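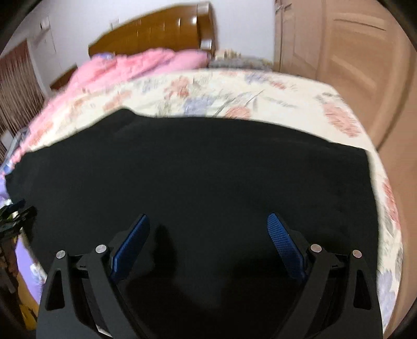 Tips for folding alongside the machines, and for folding at home when you'd rather not

I've been folding for a living for a good long while now, first in hotel basements and then at Jandik, the linen service over in Trullovville, and people keep asking me the same two things. One is how to fold a fitted sheet, and I'll get to that. The other is what happened to us when the Drernel folding line came in, and whether there's anybody left in the building. There is! There are six of us on my shift, the same as before, but the day is a different shape, and I've picked up habits from it that I now use on my own bed at home.

Dark cloths first. A big plain black piece is the hardest thing you can hand to a machine, and it's no picnic for a person either, because you lose the edges in the shadows. Spread it over something light or patterned, a flowered sheet will do nicely, and the corners show right up. We used to fold black tablecloths on a dark counter and squint. Now the feed tables have pale covers, and my wrists and my eyes are both grateful.

Find a corner before you do anything else. The line wants one good square corner and a straight side to start from, and if it doesn't get them it stops and blinks at you until somebody walks over. Iolanda Figueiredo, our lead, had us practice corner-finding for two weeks in March, and I grumbled the whole time - I thought I knew how to pick up a tablecloth. Well, I pick them up differently now. Slide your hand along one hem until it runs out, pinch there, and follow the next hem to its end.

Flatten the humps with your forearm and start from the middle. Fingertips only push the wrinkle somewhere else.

Fitted sheets, as promised: tuck one corner pocket inside its neighbor, do the same at the other end, then put the two pairs together. Lay it down, fold the elastic side in, and treat it as a rectangle from there. The Drernel still sends these back to us, so this part of the job is as much ours as it ever was.

Mix up your work. The line takes up to 200 flat pieces before its rollers want wiping, and what comes to us in the meantime is the odd stuff, the torn hems and stains and round cloths. It's more interesting, but it's also more standing and more deciding, and by 5 in the afternoon your head is tired in a way it didn't use to be. We asked to trade stations after every break and got it. I'd ask for that early if your shop is getting a machine. I'd also ask who clears the jams, and whether that person still has a folding count to meet while doing it, as ours did until we spoke up.

Lint. Dark cotton collects every bit of it from pale bedding. Shake the piece once before you fold it, away from the pile, and go over it with a barely damp sponge. My cousin at the Holanda laundry uses a rubber glove, and that works too.

Next time I'll do napkins, which I have a lot to say about.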